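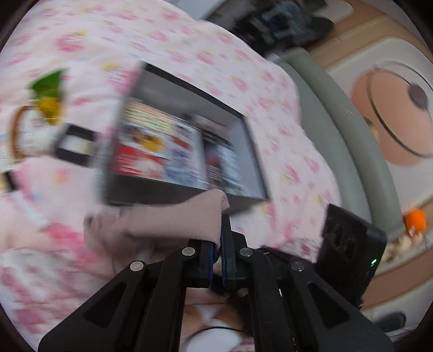 Erlinda Evangelista has slept badly since she was nineteen, and for most of that time she assumed it was a personal failing, like being late or disliking opera. She is now 43, lives above a dry cleaner in Sturkberg, and has written a book on the subject, which she finished, she says, mostly between two and five in the morning.

"People keep telling me it must have been peaceful," she says. "I had a refrigerator on one side and a man with a motorcycle on the other. It was not peaceful. It was just dark."

The book is called The Wide Awake, and it's a history of going to bed. It covers sleeping in shifts, sleeping in cupboards, sleeping sitting up because lying flat was what dead people did, and the long campaign by mattress sellers to convince everybody that they were lying on the wrong thing. It runs to 263 pages. Her publisher, Prata, had asked for something shorter with more tips in it.

There are three tips. They are all in the last chapter, and one of them is to move.

We meet at her apartment at four in the afternoon, which she describes as the only hour she can be trusted. She makes coffee for me and a pot of something brown for herself. It smells like a barn. I ask whether it helps.

"No," she says, and drinks it.

What interests her is how recent our idea of a proper night is. She grew up with a grandmother who went to bed after supper, got up around midnight to iron and quarrel with the radio, and went back down until dawn. No doctor was ever called about it. "She'd have thought eight hours straight was for invalids. If you told her you had slept through, she would feel your forehead."

Evangelista tried the same schedule for one June. She got a lot of ironing done. By the third week she was also putting her keys in the freezer, and she called it off.

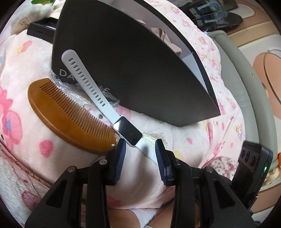 Ngaio Quinlan remembers that month less fondly, having shared an office wall with her at the time, and says she would gladly have paid for a hotel. The trouble with reviving an old habit, in her view, is that you have to bring back the rest of the village with it. A grandmother awake at midnight had sisters awake at midnight. Evangelista had a colleague, and the colleague was getting text messages about starch.

"That's fair," says Evangelista, when I pass this on. "The starch was a low point."

She is hard on the modern bedroom, though hers seems ordinary enough from the hallway. She dislikes being scored. A while ago she wore a sleep tracker made by a company called Makaner, which gave her a number every morning and a short message to go with it. The best number she ever got came after a night she had spent on the couch reading about plague.

"It told me I was thriving. I hadn't closed my eyes! I'd just been lying very still, being horrified."

She stopped wearing it and felt guilty for a week. Then she felt nothing, and then she wrote chapter six, the angriest chapter and the one readers write to her about. They don't always agree with it. Paraskevi Giannakopoulos sent four handwritten sheets defending her own tracker, which she credits with getting her off late-night cheese. Evangelista wrote back to say she had never once attacked cheese. They now correspond regularly, at hours that suit neither of them.

I ask about the pillows. There is a section on pillows in the middle of the book that I thought could have lost a few pages, and I say so as politely as I can.

"Everyone says that. Aurelio Lozano edited it, and he put a note in the margin that said only 'still?'"

She kept it all in. She is fond of hard pillows, stone pillows, the little wooden stands people used to save their hair. She had one copied and used it for a night. She doesn't recommend it, but she was pleased with her hair.
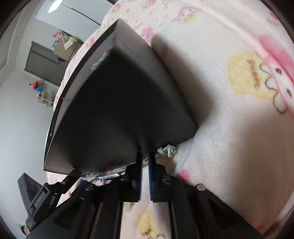

The other thing she won't give up is the bed as a piece of furniture for living in. For much of history, she says, if you owned a good one you had visitors in it. You ate there and signed things. You had your portrait done. The idea that a bed should be kept for sleep alone, the first advice any insomniac gets, strikes her as a waste of the most expensive object in the room.

"I've done my taxes in bed for years. I've slept badly and I've done my taxes. One of those is going fine."

The first printing was 3,000 copies. A second is planned, and she has been invited to give a talk in Wakel, at a festival which has put her on at nine in the morning. She asked if there was anything later and was told that Ourania Drakos had the evening slot, with a lecture on bees.

"So I'll stay up," she says.

It's getting on for six. She walks me down past the dry cleaner and stands on the step for a minute, looking quite alert. I was in bed by ten myself and woke at three, wondering about the pillows.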